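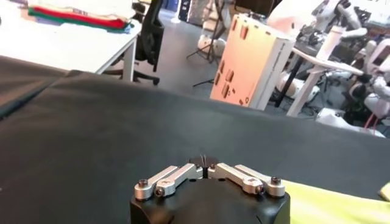
Textile sorting days to move to Thursdays at Vatden

The textile sorting sessions at the Vatden centre will move to Thursdays from next month, and will run for longer than they do now.

Sorting will start at 11 in the morning and finish at 3 in the afternoon. Until now the work has been done in two short evening sessions, which many helpers said were hard to get to after a full day.

The centre takes in clean clothes, sheets, towels and fabric remnants from homes in the Motaung area. They are unfolded, checked for holes and stains, folded again and stacked by type before they leave the building. Anything too worn to be used again is put aside for rags.

Krystyna Tokarz, who runs the sessions, said folding took up most of the time.

"A jumper takes a few seconds to check but you can spend a good while on a big sheet or a length of curtain cloth," she said. "People bring those in rolled up in a bag and they have to be opened right out before we can say what they are."

The centre handled 936 bags last year. Winter is the busiest part of it, and the room was so full in December that deliveries were turned away for 2 weeks.

Under the new arrangement, bags can be handed in at the side door during sorting hours only. They should not be left outside overnight. Tokarz said rain had spoiled several lots left on the step in the autumn, and those had gone straight to rags.

Large pieces of plain cloth are wanted most at the moment. Gridis, a sewing workshop in the same street, takes plain cotton and wool mix for its beginners' classes and has asked for more in dark colours. Patterned pieces are welcome too, but they are slower to find a home.

Kgomotso Magagula, who teaches the Tuesday class at Gridis, said learners often cut their first pattern from an old bedspread or tablecloth.

"If it goes wrong you have lost very little," she said. "Grey is good for practice because the chalk shows up on it."

Pillows, duvets and carpet cannot be accepted. Shoes are taken only in pairs, tied together by the laces or with string. Buttons and zips should be left on, as the workshop reuses them.

A request for extra shelving has gone to Faltent, the firm that manages the building. No date has been given for a reply. Until then, sorted cloth will go on being stacked on whatever desks and tables are free, and the finished piles will be collected at the end of each session.

Some helpers from the evening sessions have said they cannot manage the daytime hours. Tokarz said she would look at opening one evening a month if enough of them wanted it, and has put a list by the door for names.

New helpers do not need to book. They should ask for Tokarz when they arrive, and will be shown how the piles are arranged before they start. Tea is provided, but lunch is not.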